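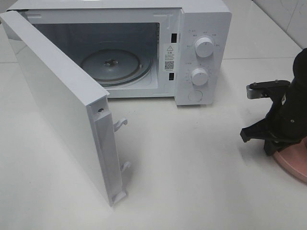
The Tokix desk display shows live odds and settled results from your Zenano betting account. It receives them over your home Wi-Fi, so choose its position before you pair it. Many people keep it in the kitchen, where the usual source of dropouts is a countertop microwave oven. A white one like this, standing with its door wide open, isn't cooking and won't disturb the signal. With the door shut and the oven running, prices may freeze until it stops. Leave at least 88 cm between the oven and the display.

**Caution:** Frozen prices are shown in grey. Do not rely on a grey price when placing a bet. Check the price on your betting slip first.

## 3.2 Pairing the display

1. Plug in the display and wait for the Milell logo to clear.
2. On your phone, open the Zenano app and go to **Account > Devices > Add display**.
3. Choose your Wi-Fi network and enter the password.
4. When the app asks for the factory code, enter 2942.
5. Press **Confirm** on the back of the display.

The light on the front turns green when pairing is complete. If it stays amber, hold **Confirm** until the screen goes blank and start again from step 2.

**Note:** If your router has a firewall, open port 2627 for outgoing traffic. The display does not need any incoming ports.

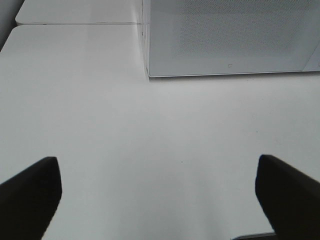 The first update can take some 40 minutes. Markets load in the order you follow them in the app, and you can use the display while the rest arrive. Do not unplug it until the progress bar has gone.

## 3.3 Setting a display PIN

Anyone who can see the display can see your open bets. To hide them:

1. Go to **Devices > Your display > Privacy**.
2. Turn on **Hide open bets**.
3. Enter a four-digit PIN. Do not use the factory code.

Odds and results stay on screen. Balances and open bets appear only after the PIN is entered, and are hidden again when the screen dims.

## 3.4 Limits and reminders

Deposit limits are set in your Zenano account and cannot be changed from the display. To show a reminder on screen:

1. Go to **Devices > Your display > Reminders**.
2. Choose how often the reminder should appear.
3. Press **Save**.

A reminder covers the whole screen until you press **Confirm**. If you have taken a break from betting or closed your account, the display shows results only.

**Note:** Displays with the Hebden firmware have no reminder menu. Install the August update to add it.
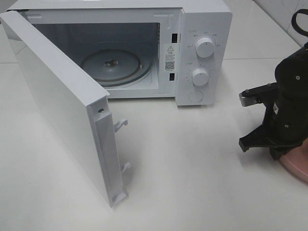
*Fig. 3: Countertop microwave oven with the door open. Keep the display clear of the oven (see start of section).*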